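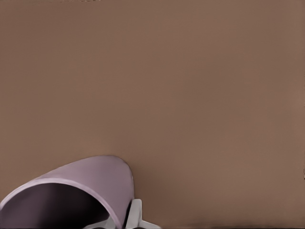
4.2 What the wrist views buy us

I went into this part of the project pretty sure the overhead view would do most of the work. It sees both arms, it sees the whole table, and it never loses the cup unless an arm is parked right in front of it. So our first policy in Vorkov (the simulator we used for everything in this paper) got the overhead view and the joint angles and that was it. It reached for the cup nicely! Then it got close, and things went wrong in the last little stretch, where the arm itself hides one side of the cup from above and the policy has to guess where the rim is.

The fix we tried is the obvious one: give each arm its own wrist view and let the network look at all 3 streams. We call this version Henare. The older version with the overhead view alone is Skesov, and I'll use those two names from here on so I don't have to keep typing out the settings. Both were trained on the same 2030 simulated episodes, with the same cup and the same plain brown table, and both started from the same weights. The only thing we changed was what the network gets to look at.
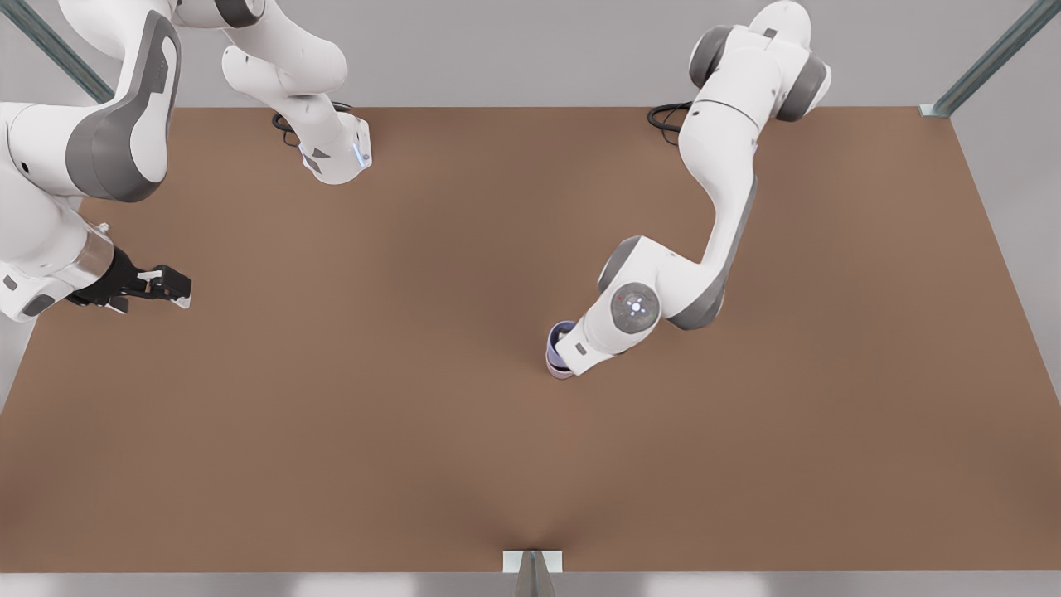

Figure 3. Overhead view in Vorkov. One arm is at the cup, the other has its gripper open over the table.

For testing I picked 12 cup positions that don't show up in training and ran both policies from each one, with the arms starting in the same pose every time. An episode counts as a success if the cup ends up standing inside the goal area and both grippers have let go of it. Knocking it over is a failure even if it rolls to the right spot (it did once, and I was tempted).

Henare beat Skesov on this test, and nearly all of the difference comes from the final approach. Before that the two are hard to tell apart. If you plot the gripper paths on top of each other they follow the same sweep across the table, and they only split up near the cup, where Skesov tends to stop short or come in too low and push. Henare slows down, shifts sideways a bit, and then closes. I like watching it do this, probably more than I should. We didn't reward the sideways shift or put it in by hand, so my best guess is that it picked it up from the training episodes once it could see the rim from the wrist.

There's a catch, and it took me most of July to sort out. A wrist view is great near the cup and nearly useless far from it. From a distance it can be all tabletop, and one patch of brown table looks like any other.
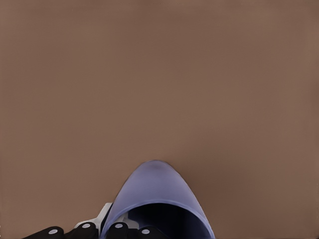

Rochelle Baptiste read an early draft and wasn't convinced that the wrist views deserved the credit. Her point was that Henare has more input and a bigger encoder, so maybe it would have done better with any extra view at all, even a second one from overhead. That's a fair worry, and I'd have raised it too if this were someone else's paper. So we trained one more model with the same encoder size and fed it overhead views from slightly different angles in place of the wrist views. It landed close to Skesov, with the same trouble at the rim, so I'm fairly comfortable saying the wrist position matters and the extra parameters don't explain much.

Her comment also got me to look harder at the early part of each episode, before either gripper is near anything.

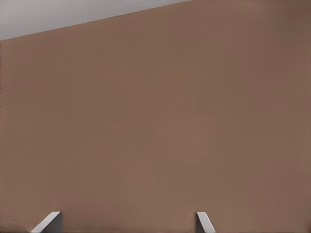
With so little to go on in that phase, the network should be leaning on the overhead stream, and the attention weights say that it mostly does. The exceptions are interesting, though. In 2 of the test episodes the weight moved over to a wrist stream too early, the arm drifted toward an open stretch of table, and the policy needed a long time to come back. Both were failures by our timeout rule. I tried dropping the wrist streams at random during training, which calmed the drift down but also made the final approach sloppier, and I haven't found a dropout rate I'm happy with. The version reported in the rest of this section uses no dropout. The Flaseck code release includes both, along with the start poses and the cup positions, and Section 4.3 picks up with what happens when the table color changes.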